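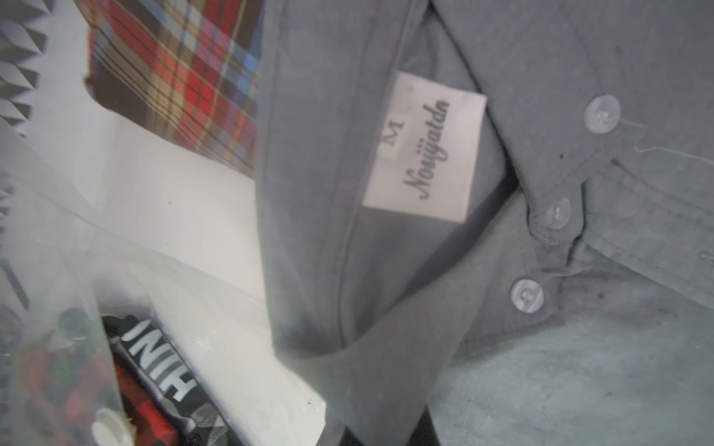 **Como vocês guardam camisa de botão durante meses sem ela ficar marcada na gola?**

Dobrada, com os botões de cima fechados e a gola levantada, sempre no alto da pilha. Pendurada também serve, se sobrar espaço no armário.

---

**firdevs_donmez** escreveu:

Abri o tópico porque vou desocupar um armário inteiro até o fim do mês. São camisas de algodão, dois edredons e roupa de cama. Minha dúvida é se ponho tudo em saco a vácuo ou só a parte volumosa.

---

**Trosoder** escreveu:

Só a volumosa. Camisa no vácuo sai com vinco que o ferro a vapor demora a tirar. Fiz isso em junho com 6 camisas e tive que lavar todas de novo.

---

**marites.mercado** escreveu:

> Camisa no vácuo sai com vinco

Discordo em parte. Se você não tirar o ar todo, o vinco é o mesmo de uma gaveta cheia. Eu paro na metade e nunca tive problema. E corte os fios soltos antes de guardar, senão alguém puxa depois e lá se vai o botão.

---

**Trosoder** escreveu:

Se é para parar na metade, melhor uma caixa com tampa. O saco custa mais e a camisa ocupa pouco.

---

**firdevs_donmez** escreveu:

Faz sentido. E o edredom? O meu é de fibra, tem mais de 300 g/m² e não cabe em prateleira nenhuma.

---

**zernard_sp** escreveu:

Edredom de fibra aguenta bem. Seque por completo antes, feche o zíper passando os dedos duas vezes e aspire pela válvula.
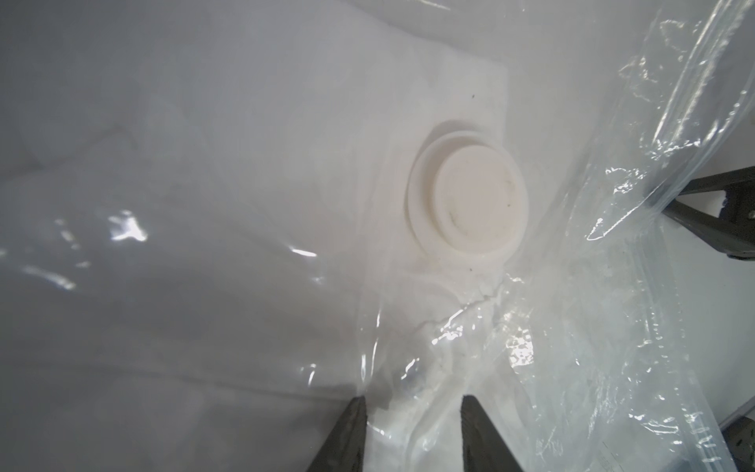
Depois rosqueie ou aperte a tampa, conforme o modelo, e espere 60 minutos antes de pôr no armário. Se o saco inchar nesse tempo, o zíper ficou mal fechado ou tem furo. Fita larga resolve furo pequeno.

---

**marites.mercado** escreveu:

De pluma eu não deixaria o inverno todo. De fibra, tudo bem.

---

**Trosoder** escreveu:

Nem de fibra eu deixaria mais de seis meses. O meu voltou mais fino de um lado.

---

**firdevs_donmez** escreveu:

Fechado então: edredons e lençóis no vácuo, camisas na caixa. Alguém sabe se bolinha de cedro mancha algodão claro?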